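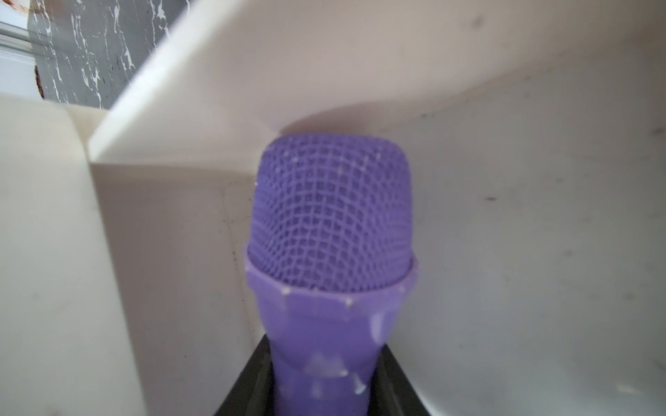

Purple microphone, held upright.

So I've been using Enell, the fare-tracking app, since July, and I have opinions! I fly a lot for work, mostly on Mondero, and I was sick of checking the same route every night like a crazy person. You type in a trip, set a price, and it pings you when the fare drops below it. Setup took me two minutes, and I'm slow with apps.

The alerts are great. My first one came in at 5 a.m. (turn on quiet hours, please learn from me) and I grabbed the seat before coffee. The family trip I'd been dreading was sitting at $1,819 for all of us, and I got it for $800 less.

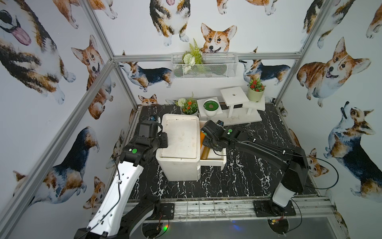 Leen Haddadin wrote in to say the bag fees are where it falls apart for her, as the app shows the bare fare and she ends up doing the math herself at checkout. Fair point, Leen — I hit the same thing on a Susov flight, and the "deal" was gone once I added a suitcase. 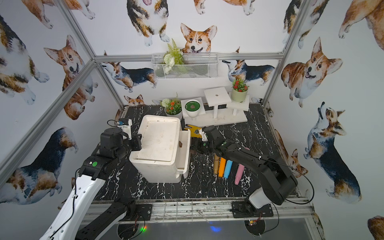
White container with a scuffed lid, corgi wallpaper behind.

The paid version adds a price history chart and lets you follow more than one airport. I like the chart. The airport part is fussy, though, and it kept suggesting one that's 666 miles from my house,

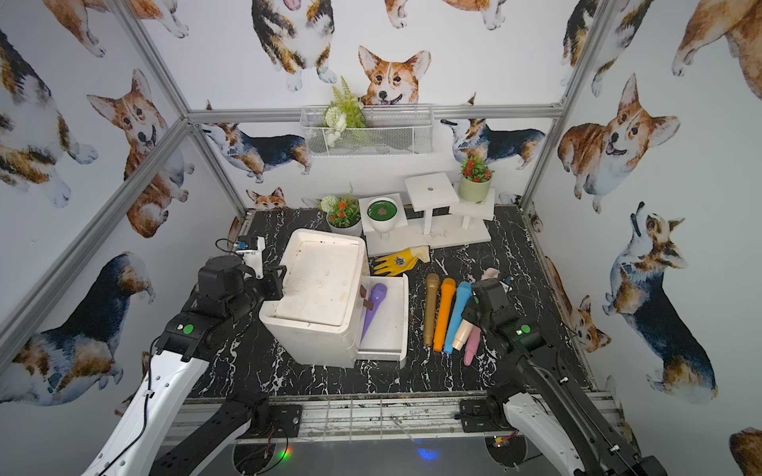 which I can't see myself driving to for any fare. I wrote to support and got a nice reply from Ibrahim Uzor, who fixed my home airport the same afternoon. I'm keeping the paid plan through the holidays, and I'll look at it again when the renewal comes up.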